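Saturday, test kitchen notebook, lentil batch 7

Carried on with the freezer lentil base. Same recipe as the last batch except for the salt, which went in after the simmer this time. Brown lentils from the Drestinen sack, 832 g dry, rinsed until the water ran clear. Onion, carrot and celery sweated in canola oil with the lid on, then two bay leaves, tomato paste and stock. Final weight of stock added was 1,025 g, a bit over what the card says, as the pot was catching on the bottom.

Simmered with the lid ajar. Lentils were tender with the skins mostly whole, which is what we want for the shepherd's pie filling. Batch 6 had gone to mush by this stage. Could be the salt, could be the gentler burner at the back. Should have changed one thing at a time. Next batch goes on the back burner again with salt at the start.

Spread on two trays to cool, then into the fridge uncovered until cold, then portioned into Ikasell tubs. Labelled with batch number. The green lids still don't seal properly at the corners so I only used the grey ones.

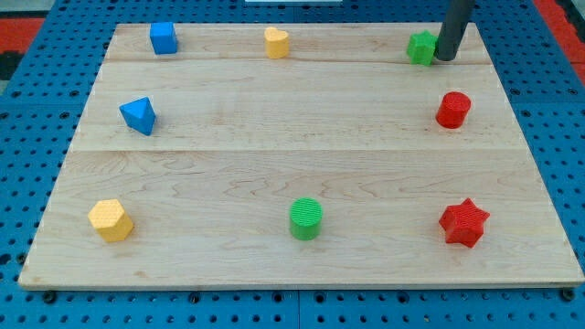

Mbeki's note on the batch 6 page was that the flavour was flat after thawing and that a spoonful of vinegar at reheating fixed it, though it made the colour a bit dull. Wants to try it with lemon as well. Fair enough. I have left the acid out of the base and will add it per tub, so we can compare malt vinegar, lemon and none.

Thaw test: 3 tubs out of the freezer tonight, bottom shelf of the fridge, reheat for lunch. One gets stirred through leftover rice, the other two stay plain. Check for water at the bottom of the tub before stirring and write it down this time.

To do: more bay leaves, descale the kettle, fix the stock weight on the card.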